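An Open Day at Stasaron: Leather, Laundry and Two Very Patient Arms

Posted Feb 5, 2026

I have wanted to get inside the Stasaron building ever since they moved into the old bakery behind the Druvby rail station, so when the open day was announced I signed up that same evening, and then signed up my sister-in-law as well before asking her. She came along, and she was a good sport about it, even though the rain was blowing sideways and we had to park all the way down by the feed store.

They had space for 78 visitors, split into small groups, and ours was led by Annelies Moser. She started us off in what used to be the flour loft with coffee and some very good almond cake, and gave a short talk about what the company does. I had come expecting big orange arms welding car doors, I suppose, like on television. Stasaron works on a smaller kind of job. They are teaching robots to handle soft things - clothes, bags, gloves, cloth napkins, anything that folds or sags or changes shape when you pick it up. Annelies said that a metal box is the same box wherever you grab it, but a sweater is a new sweater every time. I have thought about that while doing the laundry more than once since.

After the talk we went down a metal staircase (hold the rail, it is steep) to the work floor. It is one long room with the old tile still on the walls, and it smelled faintly of machine oil and, I could swear, of bread. The stations run along the window side. We were asked to stay behind the yellow tape and to keep our bags closed, and one gentleman in our group had to be reminded of this a few times, but he was so interested that I don't think anybody minded.

The station I liked best belonged to Ramiro Esteban. He had spent years repairing leather goods in his uncle's shop before he ever touched a robot, and he talks about a seam the way my father used to talk about tomatoes. His project is called Trinell, and the whole point of it is to get a gripper to take hold of small leather pieces, open them, close them and turn them over without leaving a mark. He let us stand quite a while and ask whatever we liked, and he never once hurried us.

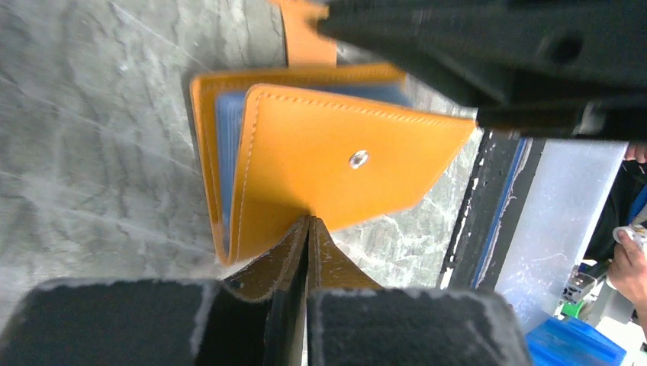 What surprised me most was how much of the work is about finding the right place to hold. Ramiro explained that if you take a wallet by the flap, the flap comes and the rest stays behind, and if you take it by a corner the leather bunches up and can swing around on you. People sort this out with their fingertips and never think of it. The robot has to get it from its cameras, and from a great many tries that a person has guided by hand beforehand. He told us that Trinell has 3,520 of these guided tries saved up so far, and that they hope to have a good deal more by May, when the next version is supposed to be ready.

My sister-in-law asked if it ever damages anything. He laughed and brought out a shoebox of what he called his retired pieces, mostly key cases and coin purses with scuffs and dents in them, and passed it down the line so we could all have a look. The early grippers were too hard, he said. The newer pads have more give, and they get swapped out when they wear down. I asked if I might squeeze a spare one, and he handed it right over! It felt a little like the sole of a house slipper.

From there we went on to the folding station, where a pair of arms was working through a stack of dish towels, slowly but quite neatly, and then to a corner where visitors could have a go at steering a small arm themselves. You hold a sort of handle and the arm copies you. The job was to put a glove in a basket. I dropped mine on the floor, and then I dropped it on the floor again, and a boy who could not have been more than ten did it on his first go while eating a cookie.

We finished up back in the loft with more coffee and a few minutes for questions. Somebody asked about jobs, as somebody should, and Annelies answered at some length. Robles, the repair and resale firm they work with most closely, can't find enough people for its sorting tables, she said, and that is where the first machines would go. I would have liked to hear from someone at Robles on that, and perhaps next time they will send a person along.

A few practical notes if you are thinking of going. The tour is free, but you do have to register. Wear flat shoes for those stairs. It lasts 2 hours and there is very little sitting down, although Annelies found a stool for a lady in our group as soon as she asked. The bus stops 200 yards from the door, and if I had known that we would have left the car at home and arrived a good deal drier. The next open day is planned for May, and my sister-in-law has already put our names down, this time without asking me.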